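Rover club notebook, Sukbridge bench
2025-03-04

Okay, long one today, so I'm writing it down before I forget which cable was which (again).

We had the rover up on the white table most of the afternoon. I've been calling it Sin since January and I think the name has stuck, sorry to everyone who voted for Pludthorpe. The plan was to get it driving straight over the test course before the Sellurska meet. We have 38 days left and one of the front wheels still pulls to the left, so that's what I went after first.

Swapped the two front motor leads to see if the problem would follow the lead or stay with the wheel. It stayed with the wheel! Good, that means the driver board is fine and I don't have to order another one. Then I took off the hub and found the set screw had backed out almost a full turn. Tightened it, dab of threadlocker, put it back. Ran the straight-line test again and the drift over the long lane went from awful to something I can trim out in code. 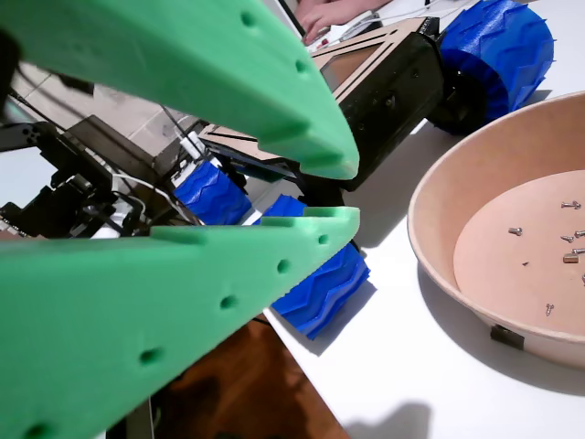

Banafsheh Bagheri
Build lead, Sukbridge student rover team

Loose screws go in the tan bowl, please, and they stay in the bowl. I know it's tempting to park them on the tabletop next to the chassis but we lost a whole evening to that in January. The little brass-colored block goes in there too.

Next thing was the encoder numbers. Lane one should read 3,905 ticks end to end. First run after the hub fix came up short by 975, which scared me until I noticed I'd started recording late (my fault, I was talking). Second run was right on. I saved both logs anyway, the bad one has "ignore" in the name.

Lærke looked at the wooden front plate with me and thinks the slot should be a bit wider so we can get a connector through without taking the whole front off. I agree! She's going to redo the drawing and we'll cut it next session if the laser is free. Keep the old plate, don't toss it, I want to check the hole spacing against it.

Those blue wheels grip really nicely with the zigzag tread, by the way. I was ready to argue for softer ones and I take it back. They do pick up dust, so wipe them before a timed run.

To do:
trim value for the left front wheel, try 6 and go up from there
new front plate (Lærke)
label both ends of the white cables, BOTH ends
charge the spare pack
ask if we can get the long lane for the whole session next time

Left the code on the shared drive under rover_front_fix. The trim is still set to zero in that copy, so change it before you run anything.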